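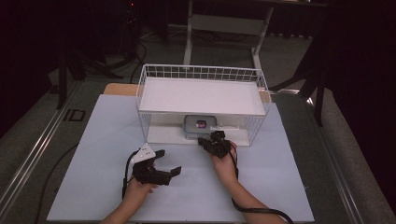 The Drillell hand gripper is how a person on the packing floor teaches our Firneck packing cell a new job. You take one in each hand, do the task the way you would normally do it, and the cell learns from what your hands did. No keyboard, no teach pendant, no waiting for an engineer to drive over. The jobs people teach first tend to be the fiddly ones, such as getting a small lidded container out from under the shelf of a wire basket, where you have to come in low at the front and keep clear of the mesh. Anyone who has packed for a living knows how to do that without thinking, and we love that the knowledge finally has somewhere to go!

What you get

The pair comes as a left and a right, both black, with two angular jaws that open wide enough for most tubs, cartons and pouches. Each one has its own cable. The set also includes a work board, a bench clamp and a carry case, and there is a spare set of jaw tips in the lid pocket.

Cable length: 7 metres each
Recording time before the store needs emptying: 40 minutes
Jaw tips: replaceable, no tools needed
Works with: Firneck cell, all versions from 2 onwards

How a job is taught

Set the board where the work will be done and lay out the items as they would arrive on a real shift. Press start on the cell, pick up the grippers and work. Do it again with the items moved a bit. Most jobs want 200 goes before the cell is steady, which sounds like a lot, but a simple pick takes moments and people usually share it between them over a couple of days. Move the basket, turn the tub round, swap hands if you would swap hands on the line. The more ordinary muddle you put in, the better the cell copes later.

If you fumble a go, leave it and start the next one. Fumbled goes can be struck out afterwards on the review screen.

What changes on the floor

We have spent a lot of time at the Moncrieff site in Fultthorpe, where the first cells went in, and the change we enjoyed most was who got asked. Before, a new pack layout meant a drawing from the office and a long argument about whether it could be done. Now the packers show it. They have strong views on how a basket should be emptied (quite right too) and those views end up in the machine.

The work itself shifts as well. There is less reaching and less of the same small movement all day, and more setting up, checking and teaching. Some people took to it straight away. Others found the first few sessions slow and a bit self-conscious, and the site now gives everyone 15 paid hours of practice before they teach anything that goes live. We would suggest the same to any new customer. It is also worth agreeing early on how teaching time is graded and paid. Moncrieff sorted that out in July, after the cells were already running, and both sides told us they wished it had come first.

Care

Wipe the jaws with a damp cloth at the end of a shift. Keep the cables off the floor where trolleys run. Do not hang a gripper by its cable. Jaw tips wear with use and should be changed when the ridges feel smooth.

Ordering

Sold as a pair only. Single replacements, left or right, can be ordered through the spares page. A loan set is available for sites that want to try teaching a job before buying a cell, and we will gladly bring it over and spend the morning with your packers.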